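About Us
Home > About Us > The Gripper Workshop

Nodness is a training and service centre for handling equipment. It was set up to give technicians a place to learn the upkeep of grippers and small robot cells under supervision, and to give local firms somewhere to send tools that need attention. Both sides of the work share one workshop, and trainees are expected to take part in real service jobs from their first term.

The Centre is led by Afroza Sultana, Head of Centre. Day-to-day running of the workshop is the responsibility of Mizanur Ranasinghe, Workshop Manager. Teaching is overseen by Rezaul Matubbar.

Our work

The greater part of our work concerns two-finger grippers, both hand-held and arm-mounted. In the past year the workshop completed 828 service jobs. Most were routine: fingers re-aligned, screws replaced, linkages cleaned and greased. The remainder were repairs following a collision or a fall, which take longer and are assigned to senior staff.

Every gripper received is entered in the service book before any tool is put to it. The entry records the owner's reference, the reported fault and the condition of the fingers as found. Marks and rubbed edges are noted even where they have no bearing on the fault. Owners receive a copy of this entry with the returned tool.

How a gripper is checked

The gripper is first wiped down and placed over a plain, pale surface in even light. The fingers are opened and the technician looks down between them, comparing the two inner faces and the height of the lower edges. A difference between left and right is easier to judge against a clear background, and trainees are taught to look before they measure.

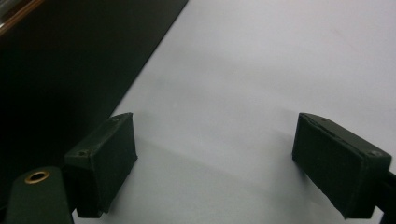
The fingers open over a white surface, with nothing held between them. Screw holes can be seen in the top faces.

Once the first look is complete, the screws are checked in a fixed order, beginning with the left finger. Any screw that turns freely is removed, cleaned and refitted. A screw with a damaged head is discarded. The mounting parts are then examined for play by pressing each finger gently sideways with the tool unpowered.

Opening and closing are tested last. A gripper that has had a part replaced is cycled 200 times on the Pivar test stand and the finger gap is measured again at the end. If the reading has moved beyond the limit on the job card, the tool goes back to the bench and the sequence is repeated in full. Scuffed finger pads are kept in use where the gripping faces remain flat. Pads that rock against a straight edge are replaced as a pair.

Training

The Centre offers a nine-week course in gripper care and cell upkeep, open to working technicians and to school leavers. The first part is spent at the bench. Trainees then move to the Arkance cell, where they learn safe isolation, tool changing and the resetting of home positions under the guidance of Garba Usman, Senior Instructor. Each trainee keeps a personal logbook, which is signed by an instructor and forms part of the final assessment.

The next intake is in June. Applicants should have a basic knowledge of hand tools. Previous experience with robots is helpful but is not required.

Premises and stores

The workshop occupies the ground floor of the Hettiarachchi building. The parts store, managed by Kasun Roy, holds some 900 items, including finger pads, screws, bushes and cable sets. Parts are issued against a job number only.

Visiting and enquiries

Visits are by appointment. Tools for service may be handed in at the stores counter from 9 am and should be accompanied by a completed job form. Enquiries about courses should be addressed to the training office, and enquiries about repairs in progress to the Workshop Manager, quoting the reference given in the service book.

Courses | Service and Repair | Job Form | Contact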